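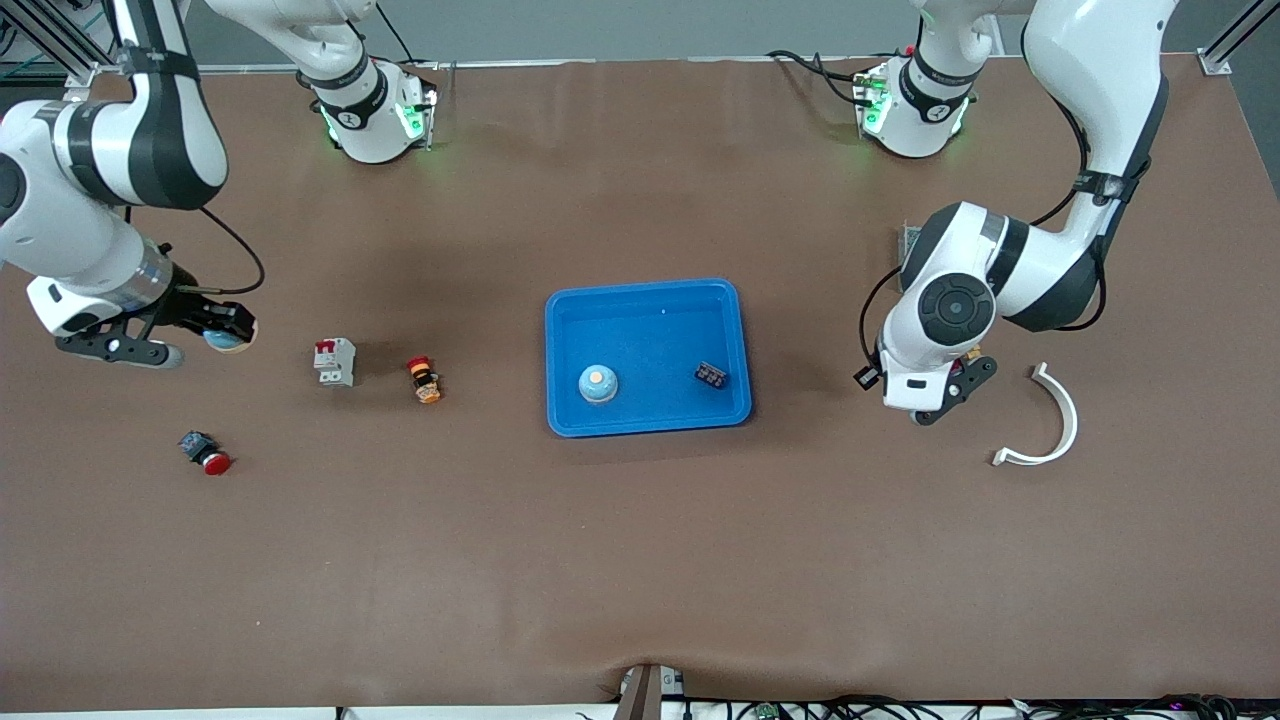

The Flesley sorting tray is sold for bench work with small parts, and I have used one daily since June. It is a shallow rectangular moulding with raised sides and no lid. The bright blue stands out well against a brown work mat, and pale parts are easy to pick out on it. The rounded corners matter more than I expected – a washer pushed into one slides back up under a fingertip, where the square-cornered Clindeo traps it.

Wall height is adequate. A load of 20 M3 nuts stayed put when I carried the tray one-handed between benches. The base flexes slightly at about 3 kg, and the gloss finish marks after contact with solvent. Stacking is poor: above four trays the pile leans.

Hovland supplied mine in 13 days. Replacement mats are sold separately and are overpriced.

Rating: 3 out of 5.

Ewan Partington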